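Tirnetmont Textile and Folding Circle
Minutes of the November meeting

Meeting opened at 6:30 p.m. in the big room at the Drotmont Street hall. Impi Ruotsalainen took the chair and also kept these notes, so please send corrections to her. Coffee was strong and the almond cake went fast - thank you to whoever brought it!

1. Minutes of the last meeting
Read and accepted with one change: the scissors were sharpened by Didenko, who charged us nothing, and the earlier minutes left that out.

2. Supplies
The cloth order from Pisine has come in and people were very happy with it. We now have 104 pieces on the shelves, all labeled by color and size. The tote bags in the hallway still need sorting, and anything too small for a placemat goes into the children's box. Impi asked that opened packs go back on the left side of the cupboard, where they will be used first.

Budget for the year stands at 3000, with 300 set aside for the spring table. It was agreed to spend part of the 300 on a second cutting mat, the large kind. The old one has a groove down the middle that catches the blade every time.

3. Folding work
Most of the evening went to this, and it was the best part. The plan is still to settle on one way of folding the soft sheets so they store flat and open without a fight. We tried thirds first. Thirds look lovely on the shelf but the inner layer bunches up, and two people said they would never get it neat at home. Rolling was quick and fun, but rolled pieces won't stack.

The lengthwise fold won plenty of friends. It shows both parts of the sheet at a glance, the long crease is easy to find with your fingers, and you can go from there to a shorter fold if the shelf is narrow. There was a lively side discussion about whether to line up the edges exactly or leave one part showing past the other. We like it showing - it makes the sheet much easier to grab and open.
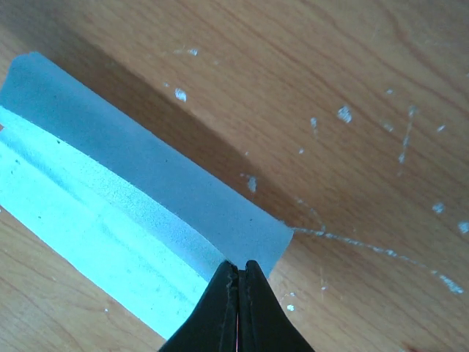 Item 3: light-blue sheet, folded lengthwise, on the wood tabletop.

The light-blue color got a lot of praise. Several members want it for the spring table, with the gray-blue part turned up and the paler part showing beside it, and everyone liked how it sits against the honey-brown wood. It was suggested that we leave the tables uncovered in spring so the grain can show. Agreed, as long as we put felt dots under the vases.

Still open: what to do about corners that lift. One idea was to press the folded sheets overnight under the atlas and the phone books. Another was to leave them alone and see if anyone minds. We will try the books on half of the light-blue ones and compare next time.

4. Spring table
Setup starts at 9 in the morning. We need six people for the first hour and fewer after that. Sign-up sheet is on the door. Please write your phone number clearly, as last year's sheet had a few we could not read.

5. Other business
The window by the sink sticks again; Impi will write to the hall office. The lost blue thimble is still lost. A request for an evening on napkin shapes was met with real excitement and goes on the list for the next meeting.

Tables wiped and chairs stacked. Meeting closed at 8:40 p.m.

To bring next time: your own ruler, one heavy book, and any soft sheets you have folded at home.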